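Project notes, December
By the Flondero methods group

Contact-rich scooping has been the weakest skill in the Flondero set since the first release. The policy reaches the plate reliably and then loses the tool angle once the blade meets resistance. The Bragança group has now finished a comparison of two ways of training on this task, using demonstrations recorded with paired hand-held grippers.

The baseline, Wundo, predicts gripper poses from the head view alone. The variant adds the view from each gripper and predicts motion relative to the current tool pose, in chunks of 17 steps. Both were trained on the same 2,000 demonstrations and tested over 100 trials per condition, with plate position and fill varied between trials.

The variant held the spatula angle to within 5 degrees of the demonstrated approach in most trials. The baseline drifted further, and the drift grew when the material was piled towards one side of the plate. Removing the gripper views while keeping relative actions gave back nearly all of the gain - the action format on its own does little. Training time was longer with the extra views, and we have not yet tried to reduce it.

Two limits should be noted. All demonstrations use a rigid tool, and slip of the handle between the finger pads is not modelled. Finditz, the annotation tool, now has a field for grasp height on the handle, and earlier recordings are being relabelled.
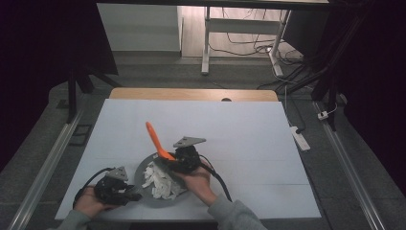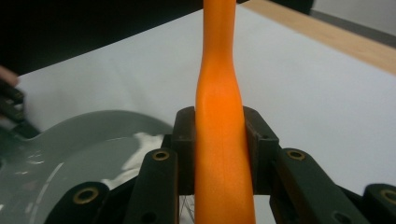

Spatula task, head view (first) and gripper view (second).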